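Speaker notes - The life and death of elastic
Talk for the Wudasier mending group, 5 April 2020
36 slides, keep it under the hour

Slide 1. Title
Say hello. Thank Siiri Rissanen for asking me and for sorting out the screen. Questions can wait until the end, except for anything about which stitch I mean, which should be asked straight away.

Slide 2. Why elastic
Most clothes that get thrown out have nothing wrong with the cloth. The zip has gone, or the elastic has. A zip takes an evening. A waistband takes me 36 minutes if the old stitching comes out cleanly, and a good deal longer if it doesn't.

Slides 3-7. What came before
Drawstrings, buttons, braces, tapes. Point out the linen drawers on slide 5 and the eyelets worked by hand. Slide 6 is the one with the tape gone to ribbons. People replaced the tape and kept the garment, and the channel was made so they could.
Don't spend long on vulcanised rubber. One sentence: raw rubber goes sticky in heat and stiff in cold, and heating it with sulphur fixed that. Move on.

Slides 8-12. What is in it
Three kinds to pass round, on the cards.
Braided - narrows when you stretch it. Fine in a channel, poor if you sew straight through it.
Knitted - softer, keeps its width, can be sewn through.
Woven - firmest, has visible ribs, good for heavy skirts and trousers.
The stretchy part is either rubber or elastane, covered in polyester or cotton. Cut the end of the braided card and let the front row see the strands. Bring small scissors.

Slides 13-17. How it fails
Heat, sunlight, body oils, chlorine, age. Rubber goes crumbly and you can hear it crackle when you pull it. Elastane goes slack with no sound at all.
Story here: Grímur Toft's box of 549 pieces, bought when the Skenon shop closed. He stored it in a loft over a boiler. All of it was dead within four years, still in the packets. Pause for the groan.
The tumble dryer slide goes here too. Expect an argument. Recep Kurtuluş has dried everything on high for years and will tell you so.

Slides 18-24. Channel or sewn in
This is the main part of the talk, so slow down.
A channel is a tube of cloth with the elastic loose inside. To replace it, unpick a short gap, pin the new piece to the old one, pull through, join, close the gap. Demonstrate with the blue sample skirt and the big safety pin.
Sewn-in elastic is stretched while it is stitched to the cloth, often in several rows. When it relaxes, the cloth gathers up. It sits flatter and doesn't twist, but every row has to come out before you can change it. Seam ripper, good lamp, something on the radio.
Yavuz Çetinkaya's method is to cut the whole band off and put on a new one. You lose a little height at the waist. I do this on pyjamas and never on anything with pockets set high.

Slides 25-29. Measuring
Measure the person, then take off a bit. How much depends on the elastic, so the charts disagree with each other. My own rule is 95 per cent of the waist for firm woven and less for soft knitted. Try it on, pinned, before sewing. Sit down in it as well.
Overlap the ends flat and sew a square with a cross through it. Never a seam that stands up - you will feel it all day.

Slides 30 and 31. Ruched waistbands
Leave each one up for a moment.

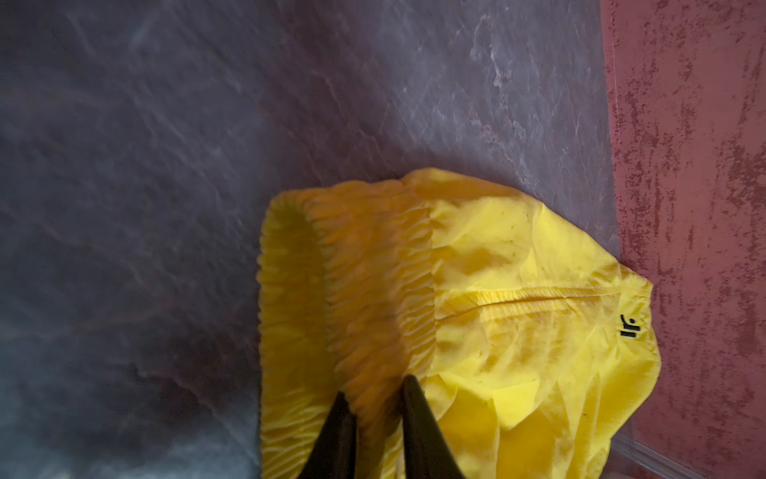
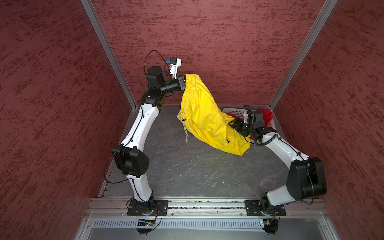

Yellow, with an elastic waistband, in both.

Slides 32-36
Buying and keeping

Buy less than you think you need. Keep it flat or loosely coiled, in the dark, away from pipes. Write the month you bought it on the card. Mine mostly say September, after the Lullex sale.
The Duman haberdashery will cut any length, and Getachew Tekleab on the counter will let you stretch it first. Pull it to twice its length, let go, and measure it again. If it has grown, leave it there.

Last slide is the reading list. Leave it up during questions. Collect the cards and the safety pin before people go.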